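Excluding slow responders from a recognition task: fixed cut-off or standard deviations?

Posted in Psychology > Research methods and statistics

Esther Massawe

I am writing up the final project for a part-time conversion course in psychology at Hollard and I have reached the point where I have to decide which response times to throw out. My supervisor is on leave until March and the course handbook says only that exclusions must be "justified".

The design is within-subjects. Participants study a list of object names, do a short filler task, and then make old/new judgements on single words. Half of the study list is presented with the words grouped by category and half with them mixed. The outcome I care about is mean response time for correct "old" judgements, grouped against mixed. Accuracy is a secondary measure.

The task was run in Trarnier on the lab machines. I recruited 31 people. Two of them pressed the same key all the way through the test block, so I removed them before looking at anything else, which leaves 29. I am comfortable with that part.

The difficulty is with slow trials. The response time distributions have a long right tail, as expected. If I drop every trial slower than 1000 ms, three more people fall below the minimum number of usable trials that I set in my plan, and the sample goes down to 26. If I drop trials more than 2.5 standard deviations above each person's own mean, I keep all 29. The difference between grouped and mixed is significant with the fixed cut-off and just misses with the standard deviation rule. The direction is the same in both cases. 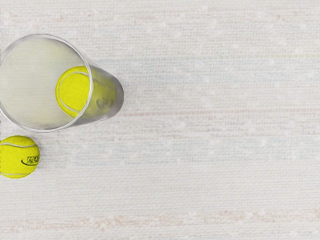

What I have tried so far

1. Reading the method sections of the papers in my reference list. Some use a fixed cut-off, some use standard deviations, and several do not mention trimming at all.

2. Asking two people on the course. One said the fixed cut-off is cleaner, the other said never to lose participants.

3. Taking logs of the response times and leaving everything in. The effect is then smaller than with the fixed cut-off but bigger than with the standard deviation rule. I am not sure I could explain a log difference in the results section without getting tangled.

My plan, which I submitted before testing, gives the minimum number of usable trials per person but does not say how a slow trial is defined. I know this was a mistake. Is there an accepted rule, and if there is not, which of these would a marker object to least?

fenlandstats

There is no accepted rule. There are conventions, and they differ between labs and between tasks.

You have already seen the results under both rules, so you can't now choose one as if you hadn't. A marker will not mind which rule you use as long as the write-up says that the definition was missing from the plan, that it was settled after the data were in, and what happens under the alternative.

Choosing the main analysis

I would make the standard deviation rule the main one, for two reasons. It keeps the sample you intended to analyse, and it is the less favourable of the two to your hypothesis. A reader can't then suspect that the cut-off was picked for its p value. Report the fixed cut-off underneath as a sensitivity check, with its own sample size, and do the same with the log version.

There is a more serious problem with 1000 ms in this task. Old/new judgements on words are not simple detection. A good proportion of honest, attentive responses will be slower than that, above all in the mixed condition if mixed lists are harder to retrieve. A fixed cut-off will then remove more trials from one condition than the other, and you will be comparing a trimmed distribution with a less trimmed one. Before anything else, tabulate the percentage of trials removed in each condition under each rule. If the percentages are close, say so in one sentence. If they are far apart, you have your argument for leaving the fixed cut-off as a footnote.

Calculating the limits

Work out the mean and standard deviation separately for each person within each condition. Using a single mean across both conditions brings back the problem described above, because the slower condition loses more trials. Do one pass only. Recalculating and trimming again until nothing more is removed will shave off a good deal of genuine data.

Set a lower limit too. Anything under 200 ms is very unlikely to be a response to the word on the screen. There will probably be only a handful of these, but they pull the mean and inflate nothing you would want inflated. 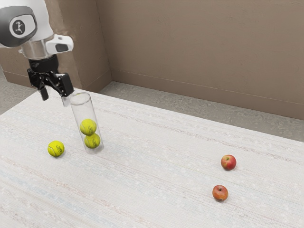
The secondary measure needs some thought as well, because accuracy and speed are not independent here. If people were faster and less accurate on grouped words, the response time difference might be a change in how cautiously they responded and have nothing to do with retrieval. Check hits and false alarms by condition, and report both. Look also at whether your mixed lists were really mixed, as people will impose groups on almost any material. Put two tennis balls one on top of the other in a tall clear container, a third ball just to the left of it and a couple of apples well over to the right, and most people will recall a ball group and an apple group without being told to. Words do the same thing with meaning that objects do with position. If two or three items from one category happened to sit next to each other in a mixed list, that list was partly grouped, and your manipulation was weaker than you think. Trarnier should have saved the presentation order in the output, so this can be checked.

Wording

Something along these lines would do: "The preregistered plan did not define slow trials. Trials more than 2.5 standard deviations above the participant's mean for that condition were excluded. This rule was chosen after data collection, and results under two alternatives are given in the appendix." Change "preregistered" to "submitted" if the plan only went to your supervisor.

Kombo

Just use the median. Then you don't have to trim anything. We did that on my course and it was fine.

fenlandstats

Medians are defensible if the number of trials is the same in both conditions. They are biased in small samples from skewed distributions, and the bias depends on the number of trials, so unequal numbers of correct responses per condition can produce a difference by themselves. With correct trials only, the numbers will nearly always be unequal. I would put it in the appendix with the others.

Esther Massawe

Thank you both. I have done the table. The fixed cut-off removes far more trials from the mixed condition than from the grouped one, so it is going in the appendix and the standard deviation rule is the main analysis. I had been using one mean per person across both conditions, so I will redo the limits per condition tonight.

On the mixed lists – the order was saved, and there are adjacent pairs from the same category in several of them. I randomised without any constraint. I will count the pairs and report that in the limitations.

fenlandstats

Report the pairs in the method section, with a pointer from the limitations. It is a property of the materials, and a reader will want it before the results.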